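Subtitles drift out of sync on the longer cut of a film
posted in Home Viewing > Discs, Files and Subtitles
Wed 19 April

jikadel_fan51

I have two versions of the prison drama Clalolitz. One is the disc from Eltera, the other is the longer festival cut which I bought as a download in January. The download has no English subtitles. I took the subtitle file from the disc and loaded it with the longer cut. The first part of the film is fine. After the courtroom sequence the lines come early, and by the final interrogation they are well ahead of the speech.

I have tried a fixed delay in the player. It corrects the end and ruins the beginning. Is there a setting which stretches the subtitles evenly, or do I have to retime every line by hand? Both files are 25 frames per second according to the player.
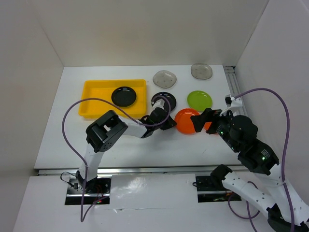
The subtitle file is plain SRT and opens in a text editor. I do not read the original language well enough to place the lines by ear alone, but I can tell when a person starts speaking.

Khosravi

An even stretch will not help. Stretching corrects a frame rate mismatch, where the error grows at a constant rate from the first minute. You describe a file that is correct up to a certain point and wrong after it. That is added footage.

Procedure:

Play the longer cut with the disc subtitles and note the time of the first line that is out. Call this the break point. Find the same line in the SRT and note its start time. The difference is the offset for that line and every line after it, up to the next insertion.

In your subtitle editor, select from that line to the end and shift the selection by the offset. Do not shift the whole file. Carry on watching until the lines go out again, then repeat from there.

Work from the start of the film towards the end. If you begin at the end you will have to undo part of it later.

I did this for a different Eltera title with 3,102 seconds of material after the first break. It needed four shifts and took an evening. New scenes will have no subtitles at all, so leave a gap. 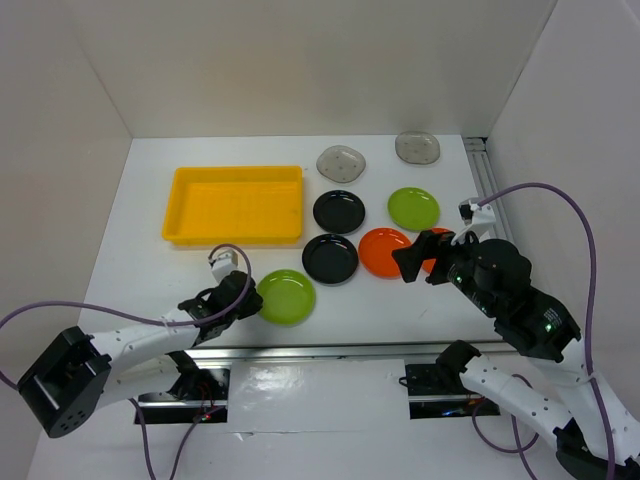
Yellow bin and plates on the white table.

Save the result as a new file with UTF-8 encoding. If accented letters turn into question marks, the encoding was changed on saving. Give the subtitle file the same name as the film file and most players will load it without being told.

reelchanger19

Just press the delay key whenever it goes out. Four or five presses in a whole film is no hardship. The longer cut is not as good anyway, the extra courtroom material repeats what the captain has said in the cell.

Also check whether Jikadel have put subtitles on their version. They had the festival cut for a while, with English, but I don't know if they still do.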